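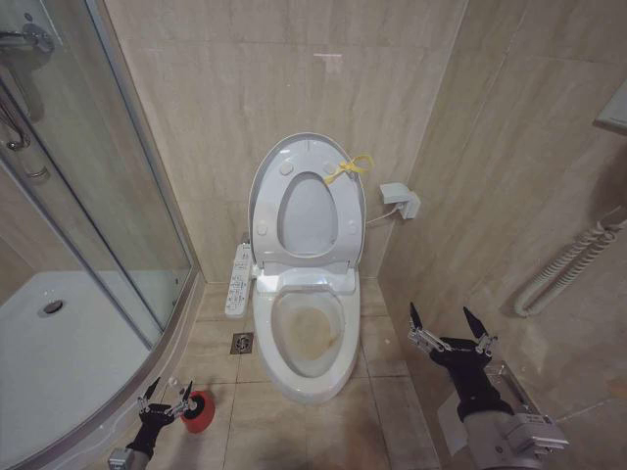

Electronic bidet toilet with side control panel, seat and lid raised.

Hard water and your building: what we learned from the Penar survey

Most of the calls our office gets about bathrooms and kitchens come down to the water supply. Hard water carries dissolved calcium and magnesium. When it sits on a surface or gets heated, some of those minerals stay behind as scale. Over the years that scale narrows pipes, slows shower heads and makes water heaters work harder than they should.

In February we finished a survey of the apartments in the Penar and Seyoum buildings. Residents in 112 units answered. The questions covered water pressure, hot water, leaks and cleaning. Thanks to everyone who sent the form back, including those who wrote on the reverse when they ran out of room.

The most common complaint was low flow at the kitchen faucet, reported by 35 households. In most cases the cause is the aerator, the small screen at the tip of the spout. It unscrews by hand or with pliers and a cloth. Leave it in plain white vinegar overnight, rinse it and put it back. If the flow is still weak, check that the shutoff valves under the sink are fully open before you call us.

Slow hot water came second. The Seyoum building runs on two shared heaters, and both were drained and flushed last fall. Units at the far end of the top floor still wait longer in the morning, between 6 and 8 a.m., when demand is highest. We are getting prices on a new circulation pump and will report back when we have them. Please don't adjust the mixing valve in the hall closet yourself. It serves the whole floor.

Several people asked about softeners. A whole-building system for Penar was quoted at $3,756 by Vurko, not including salt or the yearly service. That price covers one unit in the basement, on the hot water side only. Cold taps would stay as they are, so drinking water would not change. The quote is in the office binder if you would like to read it. A second quote from Sanadano has been requested and hasn't come in yet.

Cleaning questions

Use a mild acid for scale and a regular cleaner for grease and soap. Vinegar or citric acid works on glass, chrome and porcelain. Keep both off marble, limestone and other natural stone, where acid leaves dull spots. If you aren't sure whether your counter is stone, try a drop in a corner that doesn't show, or ask us.

Never mix an acid cleaner with bleach. The two together give off chlorine gas. If you have used one, rinse well and air out the room before using the other.

Toilets with electric seats need a little more care. Unplug the seat before cleaning near the controls, wipe the plastic with a damp cloth and follow the manual on what may touch the spray nozzle. Some models have a small inlet filter where the water supply connects, and it can clog with grit. Close the supply valve first if you take it out.

Kettles and coffee makers can be descaled with citric acid, sold at most grocery stores near the canning supplies. Run two tanks of clean water through afterward.

Shutoff valves

A good number of forms mentioned valves that won't turn. Don't force them. An old valve can snap at the stem, and then the riser has to be closed for everyone. Put in a repair request with the valve's location and we will replace it during the next planned shutdown. Notices for that will go up in both lobbies and by the mailboxes.

Repair forms are available at the front desk or through the resident page.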